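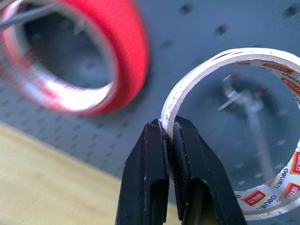 Dallora Opens Its Teaching Bench Kit to Small Shops and School Labs

Teach a robot arm by hand or from across the room, and keep every recording you make

I'm Folasade Uzor, and I run the teaching side of things at Dallora. I usually leave press releases to somebody with more patience, but I begged for this one, so bear with me if it rambles a little!

Starting in March, anybody can order the Dallora Teaching Bench. Until now we've only lent it out to shops and labs we already knew, and we've kept a long list of people asking when they could have one. Well, now you can. The kit comes with a two-finger gripper, a small wrist camera, a hand controller we call the Hullik, and our recording software, Pumaletti. You bring the arm (we support three common tabletop models at launch, and the list is on our site) and you bring the job you want done.

The idea is simple enough that I've explained it to my whole family over dinner. You show the arm what to do, it records you showing it, and you do that over and over until there's enough to train on. There are two ways to do the showing. You can take hold of the arm and walk it through the motion, which feels a bit like teaching somebody to dance. Or you can sit back with the Hullik and drive it remotely while you watch the wrist camera on your screen. Pumaletti treats both kinds of recording the same way, so you can mix them in one project.

I'm a Hullik person myself. When I push the arm around by hand I tend to lean in and block my own view, and my recordings come out jerky. Sulastri Sumampouw, our lead engineer, is the complete opposite. She can guide an arm to a peg by touch faster than I can find my chair, and we've been arguing about it for as long as we've worked together.

What we teach most on our own bench is pegboard work: rolls of tape, mostly, going on and off metal hooks. I love this task. It sounds like nothing until you try driving it! A roll of packing tape is a big ring and you're holding it by one thin edge, so any little twist at the wrist gets much bigger by the time it reaches the far side. Clear tape is trickier still, and the way you line it up is by looking straight through the middle of the roll for the hook. If you can see the hook through the hole, you're in business. Our camera sits close enough to the fingers to give you that view, and the ridges on the inside of the gripper finger are there to help it hang on to a narrow rim.

Our new starter set includes 400 recordings of pegboard tasks, made by hand and by Hullik, and every buyer gets it at no extra charge. It was picked from a pile of 2,788 that we made while building the kit. Sulastri did the picking. She threw out plenty of mine and I have made my peace with that.

"I kept some of the clumsy ones on purpose," Sulastri tells me. "If a person bumps the hook, backs off and comes in again, I want that in the set. A model that has only been shown perfect tries doesn't have much to go on when it drifts off line."

She's right, and it changed how I coach new users. People get so nervous the first time! They bump something and reach for the delete button. I tell them to slow down, back the wrist off, have another go and let the recording run. Pumaletti lets you mark that stretch as a recovery, so you can sort it out later or leave it in, whichever suits your training.

For your own first job, we suggest making 50 recordings before you train anything. Move the rolls between takes. Swap a red one for a clear one, turn the board a little, change the lamp. It's dull work around recording thirty, I won't lie to you, and a cup of coffee helps. After that you train, watch what the arm does, and record more of whatever it's bad at.

A few things the kit won't do, so you hear it from me first. It won't lift heavy parts, and it isn't meant for running next to people at full speed. The Hullik needs a wired connection for now. We tried wireless and the delay made everybody seasick, me included, so that's been pushed to a later version. And Pumaletti stores your recordings on your own computer, which people like, but do make sure you've got the disk space.

The first batch is 144 kits. Dubey, our distribution partner, will ship them across the United States and Canada, and Dubey is also handling repairs and spare fingers (you will want spare fingers). School and community college labs can ask for the classroom bundle, which adds a second Hullik so two students can take turns without unplugging anything.

If you'd like to try it before you buy, we're running open bench hours at the Dallora workshop all through March, from 10 a.m. to 4 p.m. Bring something small from your own shop that's annoying to pick up. We'll clamp it, hook it, hang it or drop it together, and you can take the recordings home with you.

About Dallora

Dallora makes teaching tools for tabletop robot arms, including the Hullik hand controller and Pumaletti recording software.

Press contact: Folasade Uzor, Dallora. Review kits and interviews with Sulastri Sumampouw are available on request.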